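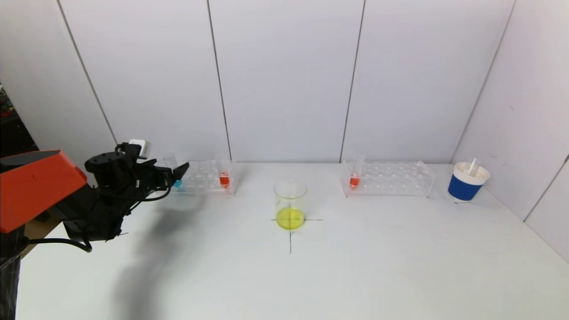
Sexta-feira, 5 de abril de 2019

Caderno da oficina, muros e pavimentos

Voltei hoje ao muro de contenção de teste, o do fundo do terreno, aquele que montámos em fevereiro com os blocos da Cemley. Passei lá com o nível logo de manhã e a terceira fiada continua a fugir para a frente (pouco, mas foge!). Desconfio do dreno. Pusemos o tubo alto demais e a água fica presa atrás da primeira fiada, encostada ao geotêxtil. Vou abrir uma vala curta na segunda-feira e ver como está a brita antes de desmontar seja o que for.

Quanto à areia de junta: chegaram os sacos da Dradov, 4 ao todo, e gostei logo do grão, mais certinho do que o da Tutow, que trazia sempre uns torrões irritantes. Varri um saco inteiro no pátio pequeno, compactei, varri outra vez, reguei com o chuveiro fininho. Amanhã não se pisa, por favor!! Deixei a fita posta.

Contas para o orçamento do jardim em socalcos da Olaniyan: aproximadamente 2000 blocos, contando já com os cortes das curvas, e 400 tampas. O projeto deles pede degraus em granito, mas a cota do patamar de cima não bate certo com a do desenho, medi duas vezes e deu-me sempre mais alto. Ou a planta está velha ou alguém aterrou ali entretanto. Perguntar antes de encomendar.

O disco da serra de bancada está no fim, já lasca as arestas todas. Há um novo na gaveta de baixo, ainda na caixa.

Falta: devolver as paletes vazias, lavar a placa compactadora e passar a limpo as cotas do patamar.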